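Gallery: Mugs, Plates and One Saucepan

Stotmont Kitchen Corner, March

This page belongs to the small-kitchen section of the Stotmont site. The section covers what a person needs to cook and eat in a room without much counter space: one pan, a few plates, a couple of mugs and somewhere to hang them. Jayanthi Poduval chose the pieces and Markos Politis set the table. The brown paper is his idea. He uses it on every table because it comes off in one piece and the colors look right against it.

We kept the list short on purpose. The earlier version of this section had 29 items in it, and several readers wrote in to say that if they had room for 29 items they would not be reading about small kitchens. Philomena Laryea went through it again and took out anything that did the same job as something else. The second colander went first, then the egg pan, then most of the serving dishes.

What stayed is mostly blue, teal and pink, with some yellow. The pieces were not bought as a set. Jayanthi prefers to buy plates one at a time and says they get along fine as long as the sizes are close.
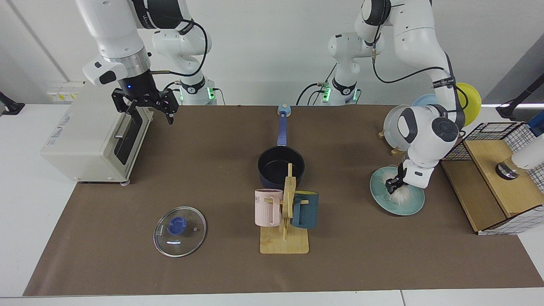
Brush on the teal plate, with the plate rack behind it and the toaster oven at the other end of the table.

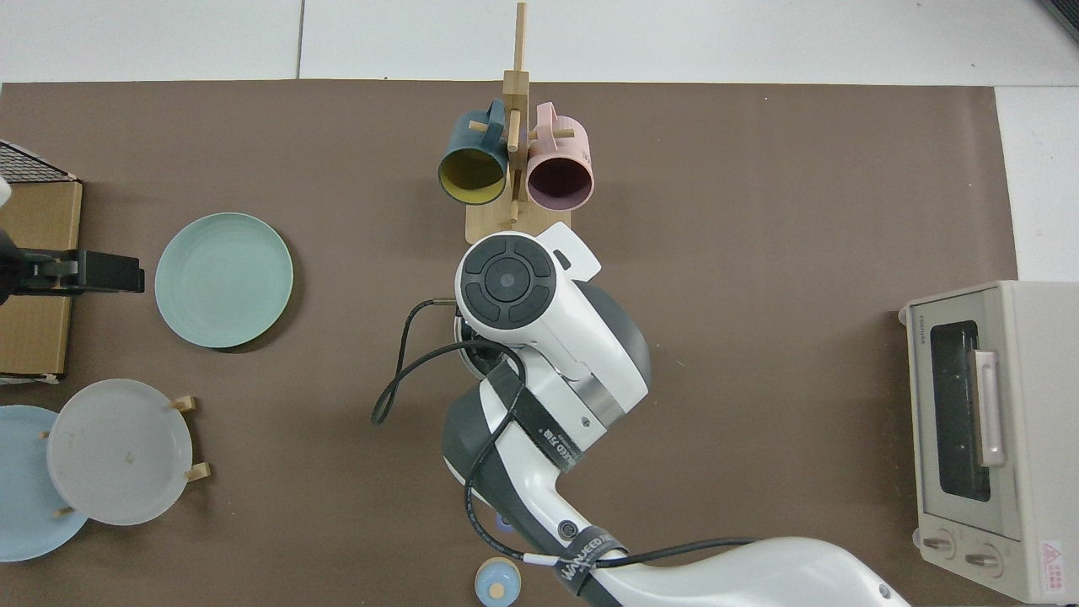

The two mugs on their wooden tree, and a pale green plate lying flat.
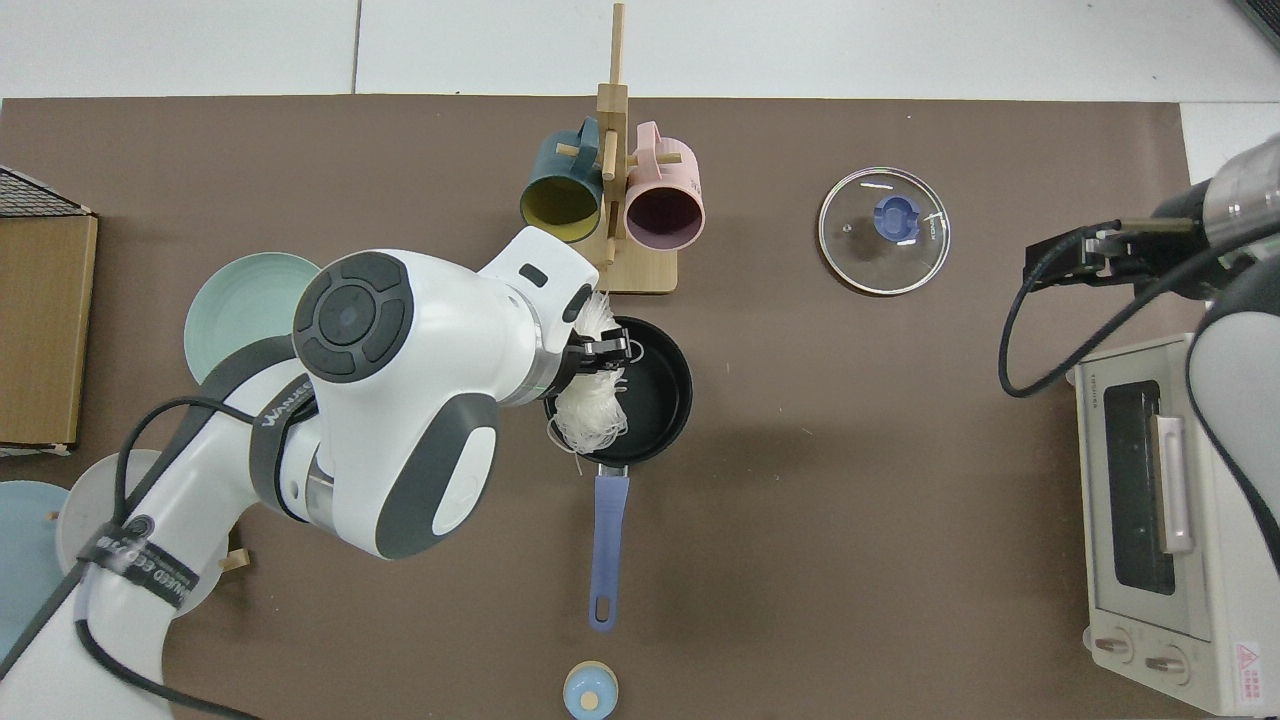 Dried rice noodles going into the black saucepan. The glass lid is off to the side.

The same mug tree and the same two mugs, one teal and one pink, are in all three pictures.

Notes on the pieces

Mug tree. Plain light wood with a flat base. Hanging the mugs frees up a shelf, and a tree can go wherever there is a gap. Put a mug on each side so the weight is even. If yours rocks, a felt pad under one corner will usually fix it.

Saucepan. Nonstick inside, long blue handle, glass lid. A pan this small is right for noodles for one, a can of soup or two eggs. The hole at the end of the handle means it can hang from a hook. Use wood or silicone utensils in it – metal will mark the surface sooner or later.

Rice noodles. Break the bundle in half if it is too wide for the pan, or let it soften from the bottom and push the rest down. Thin ones need very little time, so start checking early. Rinse them in cold water if you are not eating right away.

Plates. Store them upright if you have a rack. It takes less counter than a stack does and you can pull out the one you want without lifting the others. A soft brush is enough for crumbs and for most washing up.

Toaster oven. It does the work of a full oven for one or two people. Leave space behind it and on both sides, and keep paper well away from it when it is on. Ours goes back to its own shelf before anything gets baked.

Prices and sources are on the separate list, page 203. Readers who want the measurements for the plate rack can write to Pantelis Tsoukalas at the Stotmont desk.

Next gallery: shelves and hooks for narrow walls.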